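Uvel sets out second-half outlook as grocery costs ease

NASASVILLE, August - Uvel, the independent research house covering household spending and consumer credit, has published its outlook for the second half of the year. The report expects price growth to slow again before the winter but says interest rates are unlikely to fall as quickly as bond markets now imply.

The outlook is based on the firm's regular panel of 77 retailers, wholesalers and food producers, who are asked each month about the prices they pay, the prices they charge and the stock they hold. Most of those taking part said supplier increases had become smaller since the spring. Few expected to cut shelf prices outright.

Uvel's central case is for three quarter-point rate cuts over the coming year. Services inflation is the main risk to that view. Wages in hospitality, transport and care are still rising faster than prices, and firms in those trades told the panel they planned to pass on at least part of the cost.

Food is the part of the household budget where the change is expected to show first. Grain and vegetable oil contracts signed earlier in the year are now feeding through to packaged goods, and the report expects cereals, bread and biscuits to lead the slowdown. Coffee and chocolate are treated separately, as buyers in both markets remain tied to older and dearer contracts.
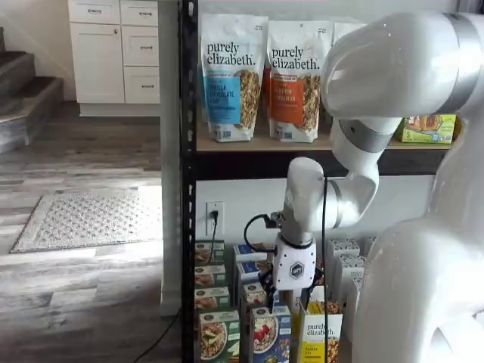
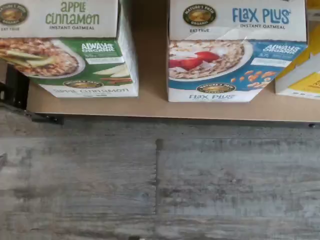
Shoppers have been slow to respond. Panel members said own-label lines continued to gain ground on branded ones, and that promotions were doing less to lift volumes than a year ago. Uvel takes this as a sign that households are rebuilding savings first, and it has lowered its forecast for retail sales growth in the final quarter.

A chapter on credit looks at borrowers coming to the end of fixed-rate home loans. The firm estimates that up to 5 per cent of household income in this group will go on higher repayments after refinancing, with the largest effect on those who bought most recently. Arrears are expected to rise slightly and then level off.

For equity investors, the report favours food producers with low debt over general retailers. It is neutral on banks, where weaker lending margins are set against steady deposit growth. It also notes that shares in smaller consumer companies have lagged the wider market and that trading in many of them is thin, so prices may move sharply on results days.

The outlook was prepared with Stonis, which supplied the credit data, and Rosenthal, which carried out the wholesale price survey. Both firms will also contribute to the winter edition.

Uvel will present the findings to subscribers at its Nasasville office on Friday at 10 am. There are 100 places and booking is required. A recording will be sent to subscribers who cannot attend.

Notes to editors

The full report and data tables are available to accredited journalists on request from the Uvel press office. Forecasts are those of Uvel alone and do not constitute investment advice.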